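Knotty pine paneling

Knotty pine paneling is a wall and furniture covering made from softwood boards in which the natural figure of the wood is left visible. It is used in cabins, kitchens, basements and storage rooms, and in plain household furniture such as chests, shelves and wardrobes. The name is applied loosely in the trade, and many boards sold under it have few knots.

Appearance

The color of new pine ranges from nearly white to light tan. Each growing season adds a pale band of early wood and a darker, harder band of late wood. When a log is sawn flat, these bands appear on the face of the board as waves, arches or long ovals. When it is sawn toward the center, they appear as narrow, nearly straight lines. A finish usually deepens the contrast between the bands, and exposure to daylight turns the wood more yellow or orange over time.

Panels with a strong wavy figure are often placed near plainer surfaces of a lighter beige, so that the grain remains the main decoration of the room.
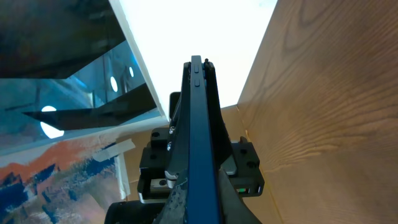 Manufacture

Boards are dried before planing to limit later shrinkage. Solid boards are commonly milled with a tongue on one edge and a groove on the other. Wide panels are made by gluing narrow strips edge to edge. The Biwott mill at Skultutthorpe, which supplied the surrounding district, listed 289 board patterns in its final catalog and at its peak shipped 3,000 panels a month.

Installation

Boards are stored flat in the room where they will be used before they are fastened. A small gap is left at the floor and ceiling to allow for movement. Nails are driven through the tongue, where the next board hides them.

Care

Dust is removed with a soft, dry cloth. Pine dents easily, and shallow dents can sometimes be raised with a damp cloth and a warm iron if the surface is unfinished. Water left standing on bare wood causes gray stains.

Collections

The Zudidov Museum of Household Interiors holds 200 sample boards, cataloged by Silvia Holub. The collection includes 2 complete wall sections from a boarding house in Ikska.

See also

Beadboard
Tongue and groove
Wainscoting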